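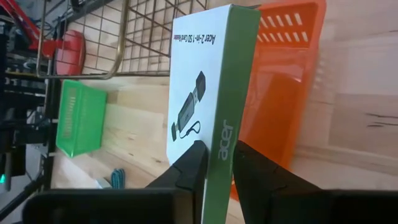
El lector de tarjetas de Acer, el 2 en 1, en su caja.

Cómo pasar las fotos de la tarjeta SD al ordenador sin liarla

Yo tenía 527 fotos del viaje a Druvotow metidas en una tarjeta desde septiembre, ¡y me daba una pereza! Al final es un rato, de verdad.

Antes de nada, apaga la cámara y saca la tarjeta. Mira la pestañita del lateral: si está en LOCK podrás copiar, pero no borrar nada después.

Mete la tarjeta en el lector y el lector en un puerto USB. Cuando aparezca la unidad, entra en la carpeta DCIM, que es donde casi todas las cámaras guardan las fotos.

Crea en el ordenador una carpeta con año y lugar (yo pongo «2026 Druvotow») y copia todo ahí. Copiar, no cortar, que si se va la luz a medias te acuerdas de mí.

Abre unas cuantas fotos al azar, sobre todo las últimas. ¿Se ven bien? Pues haz otra copia en un disco externo y expulsa la unidad antes de tirar del lector.

Para vaciar la tarjeta, formatéala desde el menú de la propia cámara.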